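08/07/2022

# Review: the Atlow kitchen task suite from Tronditz

Atlow is a benchmark for robot arms that learn household chores from demonstrations. It comes as a simulator, a set of recorded episodes and a baseline policy named Visus, which works from camera images and joint readings. I spent most of May with it, mainly to find out if the result claimed in the release notes would hold up on our machines. It mostly does, with one exception I'll get to.

The claim is simple. Train a policy on short clips that overlap in time, add a loss that asks it to predict which clip comes next, and it needs fewer demonstrations to learn a job with several steps. Tronditz says the clip loss matters most when a job has a door in it. Doors are hard because the hand has to stay with the handle while the handle moves along an arc, and small errors add up until the grip slips.

## Setup

Installation took me an afternoon. The physics back end built without trouble. The renderer wanted an older driver than the one I had, and the error message for that is no help at all. After that everything ran. The download has 1,256 episodes in it, sorted by task, and each one stores every camera view along with the arm state. The file format is plain and well documented. I had my own loader working the same day.

There is one kitchen, with several sets of loose objects on the counter. Lighting is fixed. If you want to study how a policy handles a new room, you'll need a different suite.

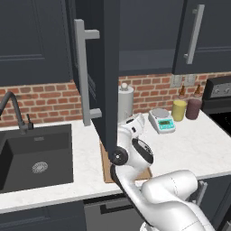
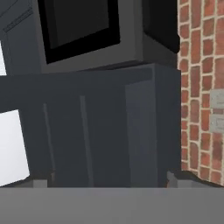
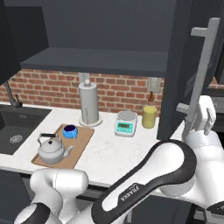 *Three renders from the Atlow kitchen. The first and third include the open cabinet door with the long bar handle; the second is a view of the microwave.*

## What I tested

I trained Visus twice on the cabinet task, once with the clip loss and once without, using 40 demonstrations each time. Then I gave both versions 60 trials with the starting pose of the arm moved a little each time. The version with the clip loss opened the door clearly more often, and the gap was wide enough that I didn't feel a need to rerun it with more seeds (I did anyway, and it stayed).

The failures were more useful than the score. Without the clip loss, the policy would reach the handle, close on it, and then pull straight back as if it were a drawer. With the loss on, most failures happened earlier, during the reach, with the fingers closing just short of the bar. That fits the story in the release notes. The policy has a better idea of what comes after the grasp, and the grasp itself is no better than before.

The exception is the microwave task. I saw no gain there. Both versions did poorly, and I suspect the camera placement. The front of the microwave is mostly one dark pane in a gray body, and from some angles there's very little for an image model to hold on to. Tronditz reports a small improvement on this task. I couldn't get it with the default settings, and the config file for that run isn't in the package.

## Compared with Maihi

Most people picking a suite will be choosing between this and Maihi. Maihi has more rooms and runs faster, but its cabinet handles are simple boxes and contact with them feels sticky. Atlow's handles stand off from the door on short posts, so the fingers can catch on the bar or miss behind it. For door work I trust Atlow more. For anything to do with moving around a house, Maihi is still the better pick.

## Problems

- Training is slow. 1,000 steps took long enough on one card that I stopped watching and went to lunch.
- Success is judged by door angle only. A policy that bumps the door open with its wrist gets full marks.
- The replay tool crashes if you jump backward – stepping forward is fine.
- No real-robot numbers are given for any task.

The second point bothers me most. I wrote a check that also requires finger contact at the moment the door starts to move, and both scores dropped. The order stayed the same, but a reader comparing papers that use the stock score should keep it in mind.

## Verdict

I'd recommend Atlow to anyone working on jobs that involve hinges, provided they replace the success check first. The clip loss is easy to lift out and drop into another training script, and I've already moved it into ours. I'd leave the microwave task out of any results table until Tronditz puts out the missing config.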